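About Skivthorpe

Skivthorpe is a small workshop that tries out robot hands for people who have to choose one. If you have ever sat with three supplier catalogs open and wondered which gripper will really suit your doors, drawers and shelves, then you already know why we started, and you are very welcome here.

The company began with Tomos Kemeys and Beca Prydderch, who had spent years fitting arms for other people and kept being asked the same thing at the end of every job - would a different gripper have done it better? They seldom had time to find out. So they rented 2 rooms above a bicycle shop, bought a secondhand arm and a good deal of coffee, and began comparing things properly. Meirion Bevan joined them to look after the controllers, and Angharad Maddocks came the following April to take charge of the cameras, which had been sadly neglected until then.

Most of our comparing now starts in simulation. We build a room with walls, a floor and a door, put a robot in it, and let the same task run over and over with one thing changed at a time. Our longest list is called Trirkska, and it has 72 tasks on it, from door handles to awkward little cupboards. We spend a lot of that time looking along the fingers from close behind the gripper, where you learn how much of the room the hand itself hides from the camera.

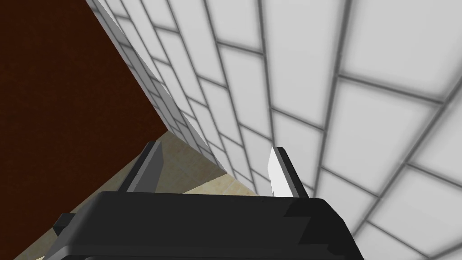 Friederike Reuter wrote to us that she had always picked the gripper first and the camera afterward, and that after reading our Clokemard comparison she would never do it in that order again. We were delighted with that letter (it is pinned up by the kettle), and we do think she has it right. A wide body gives you strength and room for the drive, but it also takes up a good share of the view, and you want to know that before you sign for anything.

Doors deserve a word of their own. A lever handle asks for reach, a sensible wrist angle and fingers that fit around a slim bar, so it shows up differences between arms that a block on a table never will.
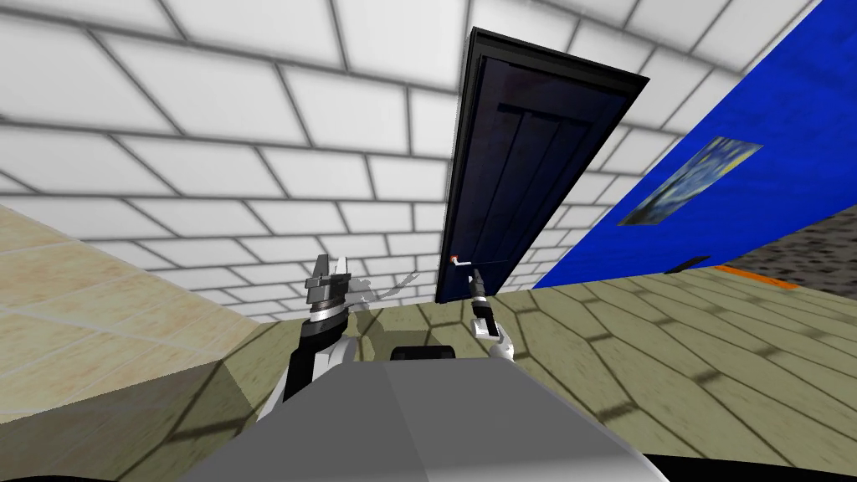 Skivthorpe Notes, Issue 26

Our Notes go out to anyone who asks for them, and they carry the results we are least proud of along with the good ones. The Gittins controller trial filled a whole issue, with 4,000 simulated runs behind it, and Meirion still answers letters on the subject with great patience.

We don't sell grippers, and we take no commission from those who do. You send us your task, we talk it over with you, and you get a plain report along with the views we worked from, so that your own people can look and disagree with us if they like. They sometimes do, and we enjoy that very much!

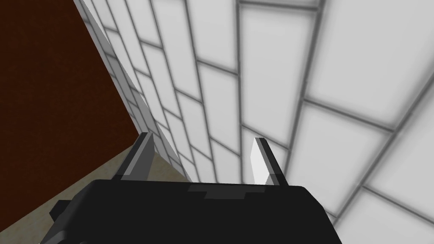 Looking between the open fingers toward the foot of the wall, in simulation.

If you would like to visit, please write first so that one of us can clear a chair for you. Beca reads all the mail and will send you directions, which you will need, as the street door is around the back.

Page last updated 21/02/2024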